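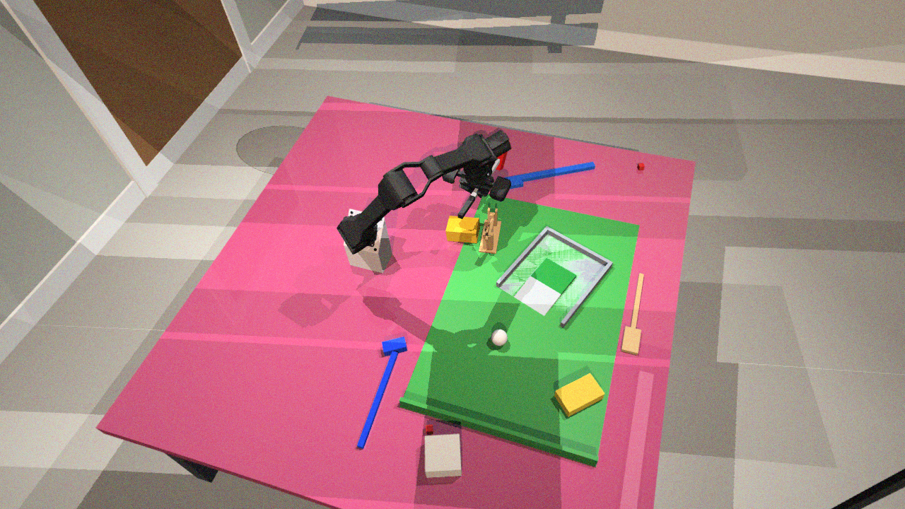

시뮬레이션으로 구현한 탁상 작업 환경. 녹색 매트 주변에 블록과 공구, 주걱 등이 놓여 있다. (자료 제공: 소루델)

소루델, 탁상 조작 학습용 시연 데이터 수집 착수
가상 환경에서 원격 조종으로 작업 320종 기록 예정

2023년 1월 15일

로봇 소프트웨어 기업 소루델(Soludell)은 로봇 팔의 탁상 조작 학습에 쓸 시연 데이터를 시뮬레이션 환경에서 수집하기 시작했다고 밝혔다. 사업명은 '릴(Lill)'이며, 플라른오드스테드(Flarnodstead)에 있는 소루델 연구소가 수집과 검수를 맡는다.

릴에서는 조종자가 화면을 보면서 가상의 로봇 팔을 직접 움직인다. 물체를 집어 트레이에 옮기기, 공구를 정해진 자리로 밀기, 블록을 다른 위치에 놓기 등이 주요 과제다. 관절 각도와 그리퍼 개폐 상태, 렌더링 영상, 작업 지시문이 같은 시간축으로 저장된다. 물체의 위치와 방향은 시연을 시작할 때마다 새로 정해진다.

회사는 총 320종의 작업을 정의했으며 작업마다 시연 90건을 확보할 계획이다. 이 가운데 70건은 학습에, 나머지는 평가에 사용한다. 실패한 시연도 삭제하지 않고 별도 표시를 붙여 보관한다. 조종이 중간에 끊기거나 지시문과 다른 물체를 집은 기록은 검수 단계에서 분류한다.

데이터 수집을 총괄하는 일제 림쿠테(Ilze Rimkutė) 팀장은 "같은 지시라도 조종자마다 접근하는 방향과 잡는 위치가 다르다"며 "한 사람의 습관에 치우치지 않도록 작업마다 조종자를 여러 명 배정했다"고 말했다.

조종 장치와 기록 프로그램은 협력사 보데티(Vodetti)가 공급한다. 보데티의 예란 트베이트(Gøran Tveit) 기술 책임은 "조종자가 시연을 마치면 바로 재생해 보고 다시 기록할지 결정할 수 있게 했다"고 설명했다.

소루델은 5월에 1차 데이터를 연구 협력 기관에 제공하고, 같은 달부터 실제 로봇 팔을 이용한 비교 시험을 진행할 예정이다. 제공 형식과 이용 조건은 추후 회사 홈페이지에 게시된다.

문의: 소루델 홍보 담당 지네브 엘사예드(Zineb El-Sayed)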